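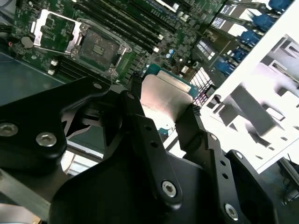 Putting this in a thread so I don't have to type it out again for each person who asks. It's about swapping the processor in an old desktop tower. The one on the bench is the one we call Hawthorne, after the road it came from.

1/ It's an old office tower with a green board and an Intel Xeon in it. It came to us in January with a pile of others. Most went for parts. Hawthorne had a good case and a clean board so I kept it.

2/ Lay the tower on its side before you do anything else. People try to do this with it standing up and then wonder why the chip slides off. Side panel off, board facing the ceiling, mains lead out of the wall.

3/ Hold the power button in for a few seconds after you've pulled the lead. Then touch bare metal on the case. I don't bother with a wrist strap at home but I do at work.

4/ Cooler next. Undo the screws a bit at a time, going corner to corner. If it won't lift, twist it gently. Old paste sets hard and if you yank it you can bring the chip up with it.
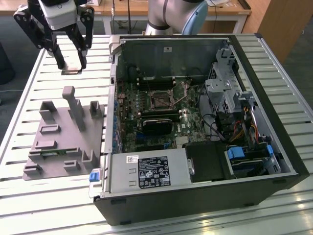
Have somewhere for the chip to go before you take it out. A holder, a tray, the lid of the box it came in, anything that keeps it off the bench and stops it rolling under your sleeve. I've used an egg box.

5/ The lever on the socket is under more tension than you'd expect. Push down and slightly out, then let it up slowly with your thumb still on it. Then the metal plate swings back and the socket is open.

6/ Don't touch the pins. On these boards they're in the socket and the flat pads are on the chip, so it's the board you'll ruin. Bent pins can sometimes be put right with a needle and a lot of patience. I've managed it once and failed at it 3 times.

7/ Pick the chip up by its edges, straight up. Same going back in. It should go down level, under its own weight, with no pushing at all. If you feel you need to push, lift it out and look again at which way round it is.

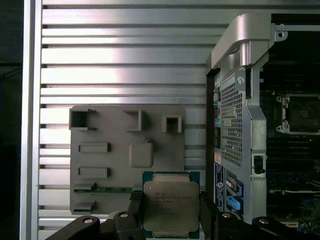

8/ Reading the number. The writing on the metal lid is faint and old paste hides it. Wipe it with a bit of alcohol on a coffee filter (kitchen roll leaves fluff) and tilt it under a lamp. Write the number down before the cooler goes back on. I forgot to do that on the last one and had to take it all apart again.

9/ Check the number against the list for your board before you buy anything. Two chips can fit the same socket and only one of them will start. Sometimes the board wants a BIOS update first, and you have to do that with the old chip still in.

10/ Paste. A blob the size of a pea in the middle. I use Grusis, the grey one in the short tube. I had Drelto before that and it was fine too. You don't need to spread it with a card.

11/ Cables. Tuck the loose ones out of the way before the cooler goes down. Drive cables love to drift across the board when you're not looking, and you only spot them when a screw won't line up.

12/ First start: leave the side off and listen. If the fan spins and there's no picture, take the memory out and put it back firmly before you blame the chip. It has been the memory more often than not.

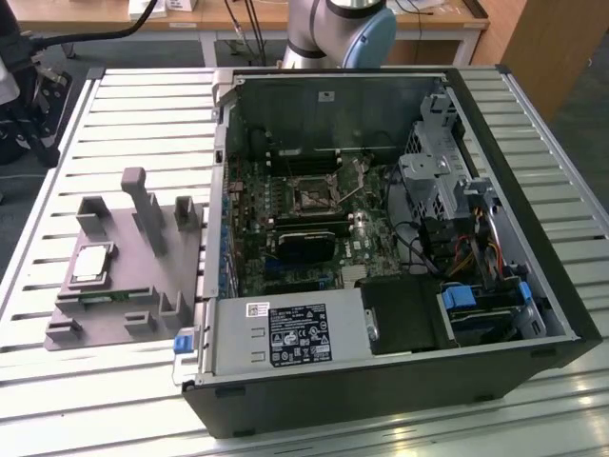

Vullomow asks whether it's worth doing at all on a machine this age, when a newer second-hand one costs not much more. Fair question. If you have to buy the chip, probably not. If you've got one in a drawer, it's an evening's work and the tower does a few more years as a backup box.

13/ Someone else wanted to know if you can leave the socket open overnight. You can, but put the plastic cover on if you still have it, or lay a clean box over the board. One crumb in there is a nuisance to get out.

14/ Last one. Keep the screws in a jar lid, keep the old chip until the new one has run for a week, and label it. I have a tin of chips with no labels and I'm never going to sort it.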